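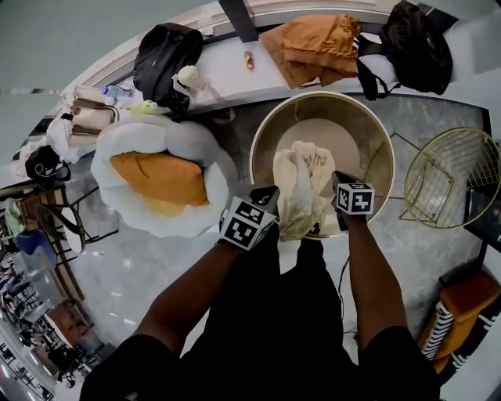

Call for participants: planning your working week, a small study group at Dolavlow

Dolavlow is a training office in Prinolthorpe. We teach short courses on time management to people who work in offices, shops and clinics. In August we will run a new group and we are looking for six participants.

What we want to find out

Many people plan their day in the morning, when the first messages have already arrived. We would like to compare this with planning the evening before. You will try both ways, two weeks each, and keep a short diary. We do not sell any planner or app, and you may keep using the one you have, also if it is a paper one.

Who can take part

You work at least four days a week, and you decide yourself the order of at least a part of your tasks. People with rotating shifts are welcome – please tell us your usual hours when you write. It is not necessary that you are well organized. If you took our course in Birkodham last year, please leave the place to somebody new this time.

What you will do

There is one opening meeting at our office, two hours long, where Sekar Krishnan explains the diary and you choose the tasks you want to follow. After this you fill in one page every working day. It asks what you planned, what you did, what was moved to another day and who or what interrupted you. Most pages take less than ten minutes. In the middle of the study Éabha Madigan will call you, at a time that you choose, to ask how it goes. At the end we meet again in the evening and speak about the results together.

Please do not write names of customers or patients in the diary. Your employer will not receive your pages from us.

What you receive

Each participant who completes the diary gets $200, paid by bank transfer after the closing meeting. If you miss a few pages, this is not a problem, but please do not fill them in later from memory. Travel inside Prinolthorpe is paid separately, so keep your tickets.

How to apply

Send a short message to Ruairí Ó Ceallaigh at the Dolavlow front desk, or leave a letter there before 5 p.m. Write what kind of work you do, your usual working hours and one task that you have been postponing for a long time. A résumé is not needed. We answer every message, also when the group is already full.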